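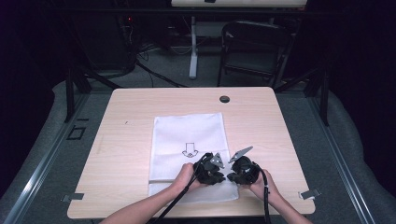 Figure 3. White cloth with printed fold guide, laid lengthwise on the work table.

3.2 Materials and work surface

The cloths used in the study were white and rectangular, and all came from a single lot supplied by Skumia. Each carried the same printed guide, an outlined arrow in thin black line with a small rounded symbol beneath it (Figure 3). The guide was intended to give the folder a fixed reference for orientation. At the start of a trial the arrow was to point toward the near edge of the table, where the folder worked. No other marking on the cloth was used in scoring.

A total of 400 cloths were received in April. Of these, 200 were assigned to the main series and the remainder were held back for replacement and for the wash comparison described in Section 3.5. Cloths in the main series were laundered before first use to remove finishing agents and were air dried flat. They were not ironed. Pilot work at the Elton site had shown that ironed cloths kept a sharp crease from the press, and folders tended to follow that crease in place of the printed guide. Slight wrinkling at the start of a trial was therefore accepted as normal, and a cloth was withdrawn only when a wrinkle crossed the arrow outline and made its direction hard to read.

The work surface was a table with a light wood-grain top and rounded corners. The top was wiped between sessions and left uncovered. We considered a felt cover, which would have reduced sliding during the first fold, but the households surveyed in the Skomcombe study folded most of their laundry on bare tables or counters, and we wished to keep the surface close to that condition. A small grommet hole near one far corner of the top lay outside the folding area and was left as it was.

3.3 Folding procedure

Each trial began with the cloth placed near the middle of the table, its long side running from the center of the top toward the near edge. Placement was done by hand and was not measured. The near portion of the cloth was handled first — it was brought up and over toward the arrow, and the layers were then smoothed outward. The second fold was made across the first. A trial ended when the folder released the cloth and made no further contact with it.

Folders were asked to work at a comfortable pace and were given no target time. Partial folds, in which the near portion was creased or doubled without reaching the arrow, were common in early trials. They were kept in the data set and coded separately, following the scheme of the Mudaliar folding inventory. Trials were stopped after 20 seconds without contact with the cloth and entered as incomplete.

In all, 2770 trials were retained for analysis. Scoring was based on the final state of the cloth and considered the alignment of corners, the evenness of the outer edges, and the visibility of the arrow on the upper layer. Wrinkles within the folded area were noted but carried no penalty. The coding sheet was last revised on 16th June, when the category for doubled lower edges was divided into two: one for edges doubled along their full width and one for edges doubled at a single corner. Trials coded before the revision were scored again under the new sheet.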